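Khrystyna Vasylenko
Moved from a house in Dredside to a third-floor flat in Nokbridge in December. The laundry has been the biggest adjustment, so I'm writing down what I learned about drying towels indoors. Short thread.

First problem: no dryer and no yard. There's a rack that fits in the hallway if you don't mind walking sideways. Two bath towels fill it.

For the first month everything came off the rack smelling like a basement. I blamed the washer. I ran it empty on hot, cleaned the drawer, pulled the lint out of the seal. The smell came back with the next load.

The washer was fine. The towels were taking too long to dry. I hung one up at 8 in the evening and the hem was still damp at supper the next day.

What helped most was a second spin. Our machine has a spin-only setting I had never used. It adds a few minutes and the towels come out a lot lighter.

Next was air. I put a small fan on the floor at the end of the hallway, pointed along the rack and not straight at it. Window open a crack at the other end if it isn't raining.

Hang them over two bars, not one. A towel folded over a single bar lies against itself and the inside stays wet. This costs you rack space - I now wash towels in smaller loads and more often.

I quit fabric softener. My neighbor Hnat Pylypenko told me to, and I argued with him for a week. The towels are rougher on day one but they take up water again, and that's the whole job of a towel.

Line-dried towels do get stiff. Shake them hard before you hang them and again when you take them down. It won't feel like a dryer towel. I've stopped minding.

Also: thinner towels. My old Brunis ones are thick and lovely and need almost 20 hours in this hallway. The cheap thin ones are ready by morning.

Last thing is putting them away. I leave them out for an hour after they feel dry, then fold. Hems and corners hold damp longer than the middle, so check those with your hand first.
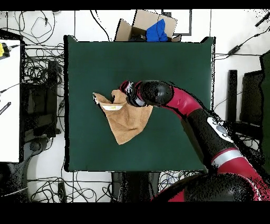
Tan towels hide stains better than white, for what it's worth. 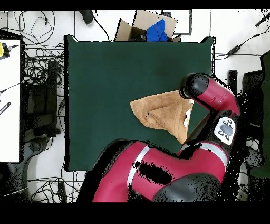

Eero Turunen
Agree on the second spin. I'd add that the rack should stand away from the wall. Mine was right up against it for two winters and I ended up scrubbing mold off the paint behind it. What speed do you spin at?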